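Drekel Tabletops, readme

Last touched in December by Abena. Ask Etornam if something in here is wrong, he did the first half.

What this is

Pictures of wooden tabletops plus a sheet of notes. Mostly kitchen and dining tables, a few desks. We wanted something to look at when people ask what a table looks like after years of meals, homework, wiping down. Also for matching finishes. The shop on the Meddale side does a lot of refinishing and was tired of describing color over the phone.

678 pictures in all. 50 tables. Some tables got a lot more than others, sorry, the big farmhouse one at Hagedorn was sitting right by the door.

What's in the folder

tables.csv - one row per table
pictures.csv - one row per picture
pics/ - the pictures, by table number
notes/ - Delali's typed up notes, text files, spelling as she left it
old/ - ignore

Columns in tables.csv

table_id: number, starts at 1. No 0.
room: kitchen, dining, desk, porch. Porch is one table.
wood: only filled in when the owner knew for sure or Carleen checked the underside. Blank means we don't know. Please don't fill it in from the color.
finish: oil, wax, varnish, bare, unknown. Lots of unknown.
leaf: y or n. If y the leaf is often a differnt shade than the rest, it's been in a closet.
age_guess: owner's guess in years. Take it as gossip.

Columns in pictures.csv

pic_id, table_id, then light (day, lamp, mixed), tone (pale, mid, dark), grain (straight, curved, swirl, mixed) and marks (free text).

Light matters most. Tone was picked by eye, by two people, and they had to agree. If they didn't, Daryna picked. Under a lamp nearly everything goes a step yellower so don't compare lamp to day. 380 of the pictures are day.

Grain is the long lines in the wood. Straight is straight. Curved means long arcs. Swirl is where the lines wrap around an oval or a dark spot. A picture with more than one goes under mixed, even when one kind takes up most of it. We argued over this for a whole Monday and that's the rule now.

Typical row for a pale one: light day, tone pale, grain mixed, fine brown lines running diagonal and in arcs, darker oval swirl.
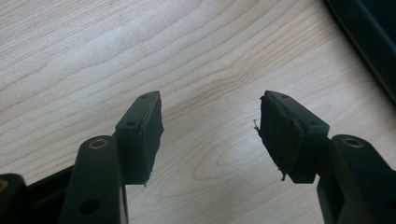

Can I use the tone column to pick a stain?

Use it to narrow things down, then test on a scrap or on the underside of the table. Tone has three steps and stain cans come in a lot more than three.

Marks

Free text, so expect a mess. Words we tried to stick to:

ring - from a cup or glass, white or dark
scratch - you can feel it with a nail
scuff - you can't
burn - hot pan, iron, candle
ink - pen, marker, one stamp pad
dent - pushed in, finish not broken

Blank marks means no one wrote anything down. It does not mean the top is clean. Etornam left it blank for most of his first batch and we never went back over those.

How we did it

Clear the table. Dry cloth, no polish, no spray. Wait if it was damp. Curtains open if it was day. Note the room and finish before you leave, not at home that night. Crumbs in the grain stayed where they were if the cloth didn't get them.

We asked owners not to oil the top the week before. Two did anyway. Tables 14 and 31, look darker than they should.

Known problems

Table 22 is in there twice, second time as 40. Same table, moved house. Leave it, the ids are used in the notes.
Tone is shaky between pale and mid. Late afternoon pictures drift to mid.
Hardly any dark tables. If you need dark ones this is the wrong set.
Finish "wax" on 8 came from the owner's brother.
A few notes files mention chairs. We dropped chairs.

Changes

v3: swirl added to grain, was under curved before
v2: leaf column
v1: first batch, mostly Hagedorn

Using it

Fine for home projects, shop use, teaching. Say it came from the Drekel tabletops set. Don't put owners' names next to table numbers if you happen to know them. If you fix a row send it to Carleen with the pic_id and what you changed, one line is plenty. Porch tables wanted, we still only have the one.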